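Ticket 394 – Handheld label scanner drops off Wi-Fi in back storage, Plesside branch
Status: resolved, monitoring
Opened by: Zdenka Golob
Assigned to: Teun Mertens

**Reported problem**

Scanners lose their connection when carried past the second row of shelving in back storage. The screen shows "No host" and the scan queue stops uploading. Walking back to the packing area restores the connection after a delay, but queued scans are sometimes posted twice. Started in April, after the access point swap.

**Environment**

- 8 handheld scanners, same firmware on all
- Two access points: AP-1 over packing, AP-2 over back storage
- Inventory software: Nosura, local server
- Wi-Fi name and password unchanged by the swap

**Log**

09:10 – Teun Mertens. Reproduced with two scanners. Signal at the second row is weak but usable on a laptop. The scanners hold on to AP-1 long after AP-2 would be the better choice, then drop completely. The laptop moves over without a gap.

09:35 – Rebooted AP-2. No change.

09:50 – Compared settings between the two access points. AP-1 is on channel 1. AP-2 was left on automatic and had picked channel 13. Scanner region is set to US, so the scanners never look at channel 13. The laptop has a different region setting and does, which explains why it roamed normally.

10:05 – Set AP-2 to channel 11, fixed. Scanners now see both access points. Roaming works on six of eight units. The remaining two still hang at the second row.

10:40 – Marin Ivanov. Pulled the saved network profiles from the two failing units. Both contain a leftover entry locking them to the hardware address of the old AP-2. Deleted the profile and joined again from scratch. Both units now roam.
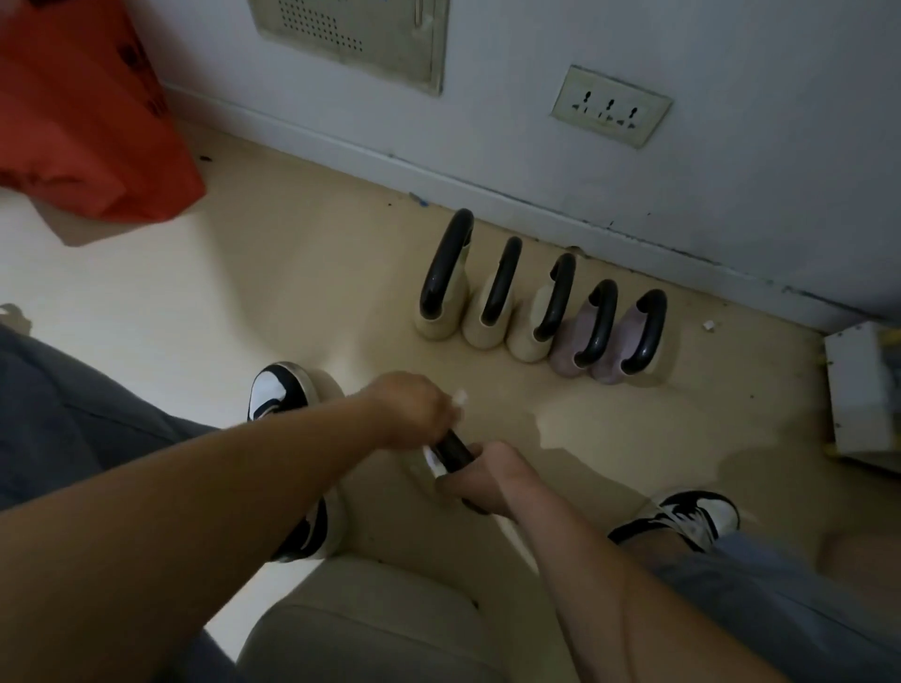
11:15 – Duplicate scans are a separate fault. The scanner sends a batch, loses the connection before the server confirms, and sends the same batch again on reconnect. Nosura accepts both because the "reject repeated batch ID" option was off. I went through the option list with Zdenka by phone while she worked at floor level with a black curved handle in her right hand and a small white item in her left, so the change was made from my end. Option is now on. Sent the same test batch twice and the second copy was refused with the expected message.

11:40 – Teun Mertens. Checked the posted scans for the affected period. Found 18 duplicate entries, all from back storage. Exported the list and attached it to this ticket. Did not delete anything – stock corrections need to be approved by Fletcher Doolan.

13:20 – Fletcher Doolan. List reviewed, all 18 confirmed as duplicates. Go ahead and reverse them. Please use the correction code and leave the original lines in place so the stock history stays readable.

13:45 – Reversed as instructed. Totals match the shelf count Zdenka sent over.

**Cause**

1. AP-2 on automatic channel selection, landed on a channel the scanners do not use.
2. Two scanners with a saved profile tied to the replaced access point.
3. Repeat batch check turned off on the server.

**Fix**

- AP-2 fixed on channel 11
- Old profiles removed, units rejoined
- Repeat batch check turned on

**Still open**

- Set the region on both access points to US. It is currently blank on AP-2, and a factory reset would bring the problem back. Needs a restart, so after closing time. (Teun)
- Add the channel setting to the access point swap checklist. (Marin)
- Nikola Spahić asked if the Ploltley branch has the same setup. Same access point model, not checked yet. Separate ticket to follow.

Ticket stays open until the region change is done. If a scanner shows "No host" again, note the unit number and the time and add it here before restarting the unit – the connection log is cleared on restart.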